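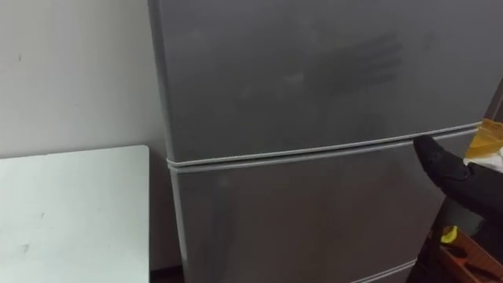
Touch points first, that's where we left off. A touch point is any spot a hand goes every day without the owner thinking about it. The fridge is the best one to learn on. People wipe the middle of the door, the big flat part, and skip the groove. On a matte gray door the prints sit up near the top right of the upper panel, streaky, maybe a partial handprint, and the seam under that door is where fingers hook in to pull. Do the seam first, then the panel. Doing it the other way means you drag grease back over a clean door and start again.

Order for a small room (copy this down, it's on the check sheet):

Dry dust high to low
Handles, grooves, switches
Flat panels, top to bottom
Desk tops and shelves
Floor last, backing out the door

Damp cloth, not wet. Fold in four, turn to a fresh face when it drags. Two cloths per room minimum – one for grease, one for everything else. Do not swap them halfway thru.

Handout 2, the Noddale rooms. Same layout all down the hall, so learn one and you can do them all. Read the Meltville sheet before lab, page 236 in the course binder. 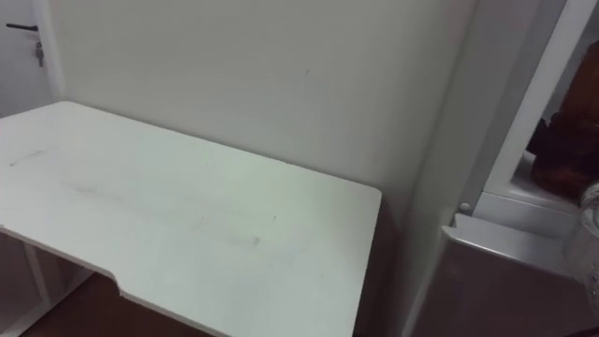 White desk tops. Scuffs look worse than they are. Try the damp cloth, then a drop of dish soap, then a soft eraser pad with hardly any pressure. Stop when the shine changes. A matte top that has been rubbed too hard gets a glossy patch and you can't take that back. Dark short streaks are often rubber or shoe polish, eraser pad gets most of them. Don't forget the front edge, and any notch or cutout in it, crumbs pack in there. Then the rail and legs under the desk, wich everyone skips.

Door handles: lever type, wipe underneath as well as on top. If there are keys in the lock leave them in the lock. Wipe around. Don't pocket them "for a second".

Walls. Dry cloth only unless the supervisor says otherwise. For a single speck, one fingertip in a damp cloth, dab, don't rub. Rubbing flat paint leaves a halo bigger than the speck was.
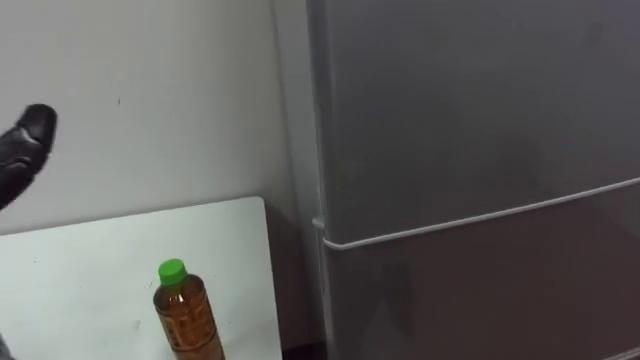

Same goes for the strip of wall right next to an appliance. Dab, let it dry, look again from the side. Then the side panel of the fridge, long strokes down, and the corner where the handle bar bends round. Grease collects at the bend. Dry with the second cloth or you get lines.

Look at gray doors at an angle before you sign off. Straight on they all look clean.

For the log: room code, start time, what you used. Fleury building practice rooms are 3,332 and 3,407, write them with the comma like the door plates or the sheet gets sent back.

Next time – ovens and range hoods. Bring gloves, and read the label section on degreasers before you come.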